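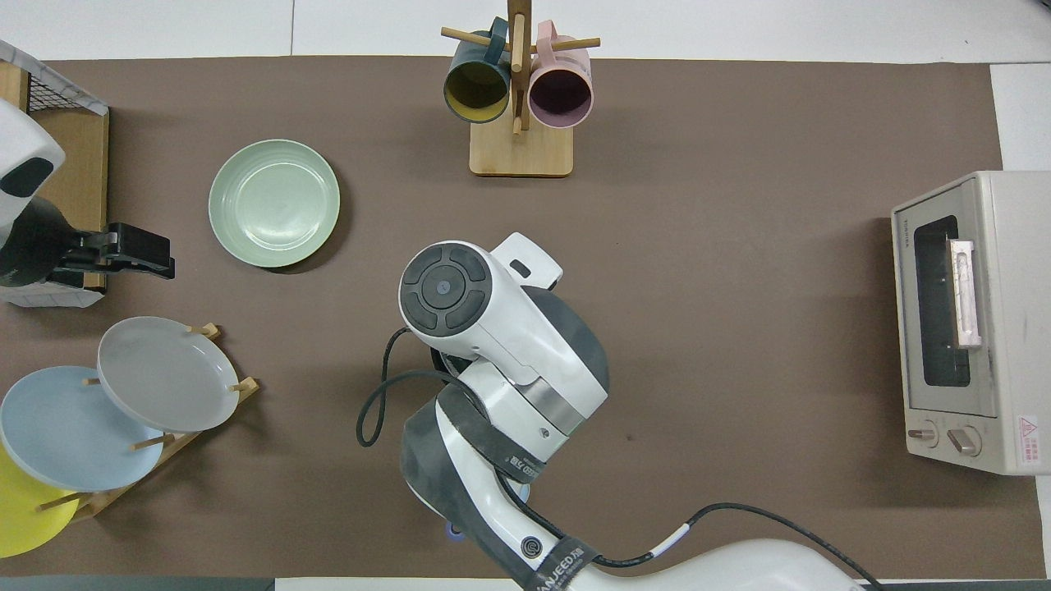 A mug tree is a stand for storing cups by their handles. The usual form is an upright post on a flat base, with pegs set into the post at an angle. Most hold four to six cups, though a model sold in Brodville in the 1970s had 13 pegs and was meant for boarding houses.

The stand came into common use after open shelving went out of favor in small kitchens. The Castellanos woodworks in Hadport began turning them from beech offcuts and sold 375 in the first July of production. Periklis Konstantinidis, who ran the shop for 18 years, set the pegs at a steeper slope so that heavier stoneware would not slide off. Later makers copied the change. Flestex introduced a wire version with a weighted foot.

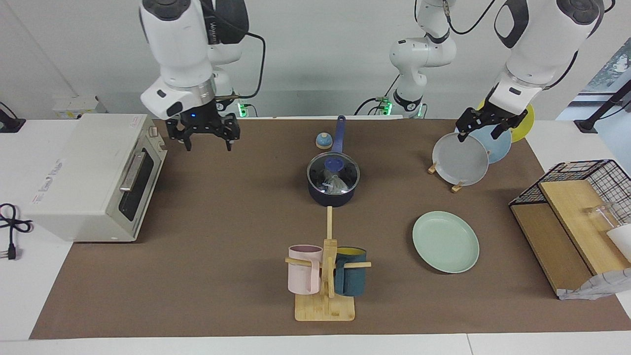
Related forms of open storage include cup hooks, plate rails and draining racks. Cup hooks screw into the underside of a shelf and take up no counter space. Draining racks hold dishes on edge, as with the round gray plate standing upright in a rack, and many households leave plates in them between meals. Plate rails are fixed to a wall and are now mostly decorative.

Wooden stands are wiped with a damp cloth and are not suited to dishwashers. Loose pegs can be reset with wood glue.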